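Carpet, Gray

Six in the evening and the keys due back at seven. 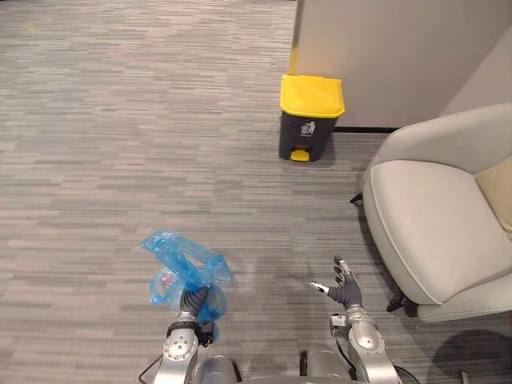
She'd told herself the floor last. Everything else, then the floor. Gray carpet, gray on gray, little dashes running sideways like rain on a train window. Four years she'd walked on it and never looked.

Now she looked. A blue bag, the thin kind, from the Grestska on the corner. Something pinkish in it. She knew what. Didn't want to know.

The phone went. Pfister, the letting office.

"Unit 241?"

"Yes."

"You're still inside?"

"Nearly done."

"There's a charge after seven. 66 dollars."

"I know theres a charge."

Hung up. Or he did.

The bus to Rivarton left at 7:40, and the trunk had gone ahead, and the Duvora kettle, and the good lamp. Her whole life on a truck somewhere north of the river. 427 miles. She'd measured it on the map with her thumb first, then properly, then with her thumb again becuase the thumb made it shorter.

Okay. The bag. Trash or pocket.

Trash, obviously. You don't carry a thing like that 427 miles. You don't carry it to the bus. She got as far as the chute, out in the hall, hatch open, that cold sour air coming up from the basement. November air. Stood there. The hall light clicked off on its timer and she stood there in the dark, holding it, plastic crackling every time she breathed.

Her mother's soap dish. Chipped on one side. Ugly even when it was new.

6:48.

She wrapped the bag around it twice more and shoved it down in her coat, where it stuck out like an elbow. Locked the door. Unlocked it, went back in, checked the floor. Just carpet. Locked it again.

Ran for the stairs with the keys in her teeth.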